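Drarnell hand grippers (pair), 3 stars

Had these since May. Short version: nice to hold, yellow fingers are great, the release fault is not on.

Bought the pair for recording cloth folding on the bed at home, for our Ukero project. Setup was easy enough, 20 minutes with a coffee. Weight's fine, wrists OK after a long arvo of it.

Now the fault. Left unit started sticking shut in week 3. You let go of the trigger and the fingers stay pinched. Did it 8 times in one session. Doesn't sound like much until it drags the whole pillow off with the cloth, or you reach in with your other hand to free it and it lets go by itself. Got my thumb a beauty. The manual says nothing at all about keeping fingers clear, which I reckon is pretty slack.

Wiremu Ruddock at the Endmont shop had me clean the slide and swap the spring. Better for a day. Then back to its old tricks, worse on thin fabric then thick.
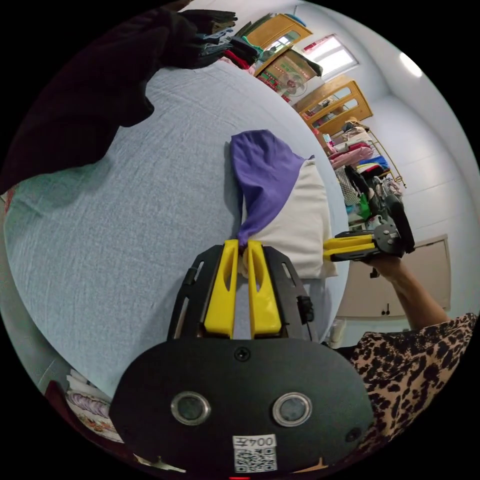
Other one has never missed a beat, same hours, same linen. So probaly a bad unit and not a bad design. Emailed support, 12 days for a reply, and they want it posted back at my cost. Hmm.

Would I buy again? One, maybe. Check the release before you start and keep your thumbs out.

Jolene Tapsell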